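How to Clear a Dining Table That Has Become a Shelf
Posted Jan 6, 2020 by Veerle Stevens

A dining table is the largest flat surface in most homes, and it pays for that every day. You put down one bag while you look for your keys, and by the weekend you are eating dinner standing at the sink. Mine has been through this cycle often enough that I now have a method.

You need a trash can, one bag to hold other bags, and a damp cloth. Put the can right up against the table. If it lives across the kitchen, you will carry one cup to it, notice the mail, and be gone until September.

Step 1. Take the obvious trash first. Fruit netting, used tissues, empty wrappers, the sponge you have been meaning to retire. Don't sort and don't reminisce.

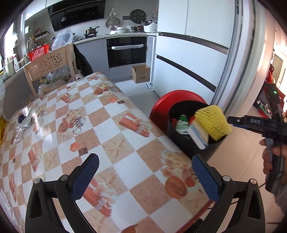
Should I take the tablecloth off before I start?
Leave it on until the table is clear. It catches the crumbs, and you can shake it outside or wipe it down at the end.

Step 2. Deal with cups and cartons. Pick each one up level, as if it were full, even when it is lying on its side. I learned this from a carton of juice and a pair of suede shoes. Paper cups go in the can, real cups go to the sink, and cartons get a rinse if your town recycles them. Flavthorpe does, on a schedule known only to Flavthorpe.

Step 3. Open every bag. A crumpled plastic bag looks empty and frequently contains half a snack, a receipt or the batteries you bought twice. My neighbor Vikas Pal once threw out a perfectly good Famo can opener this way and still brings it up.

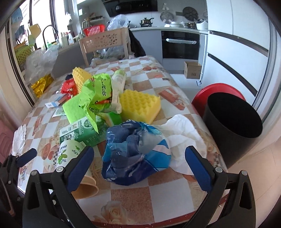 Once you have checked them, flatten the bags you'd use again and fold each one into a strip. Stuff the strips into your one designated bag. When that bag is full, you have enough bags. Torn ones and sticky ones don't get a second career.

Step 4. Medicine goes back where medicine lives, right away, before you pick up anything else. Small boxes have a talent for leaving with the trash.

Step 5. Whatever remains is either food or a decision. Food goes in the cupboard. Decisions go on a chair for no more than 2 hours. Push it past that and you own a chair that has become a shelf, for which I have no tutorial.

Step 6. Wipe the cloth from the middle outward, then lift the corners and do the part that hangs down.

Total time for me is one side of a record and a short argument.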